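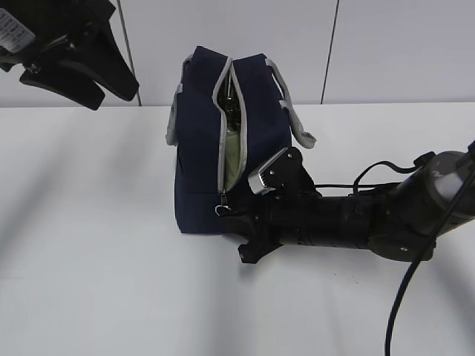
Fix the Storm Drains Before the Next Wet October

By Forough Ansari
3/15/20

The creek behind Furatwood turns brown every time it rains hard. Oil, road salt and lawn fertilizer wash off the pavement, drop into the drains and come out at the Abbasi Street bridge with no treatment at all. The county has known this for 4 years.

There is a plan. It would put filter boxes in the 1000 drains closest to the water and plant strips of native grass along the two biggest parking lots. The county board has put off the vote 4 times, and each time the reason was cost.

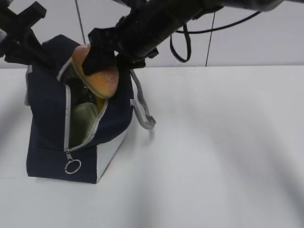 A bread roll at the opening of a navy blue bag.

I understand the worry about cost. But we already pay. The water plant at Grultetti spends more on treatment after every storm, and that goes on our bills. Cleaning water at the drain is cheaper than cleaning it at the plant, and it helps the fish too.

Some board members want to wait for the Plistoteck study of the lower creek. I have read the draft. It says what the last one said, in more pages.

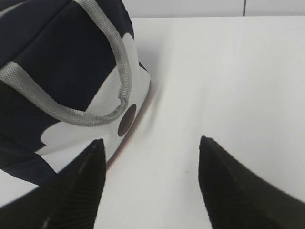 A dark navy bag with large white shapes printed on it.

The board should also ask the owners of the big lots to pay a share. A homeowner with a short driveway now pays the same flat fee as a shopping center. A fee based on paved area would be fairer and would cover the upkeep of the filters.

The next meeting is open to the public. Speakers get 2 minutes each, and you have to sign up at the door.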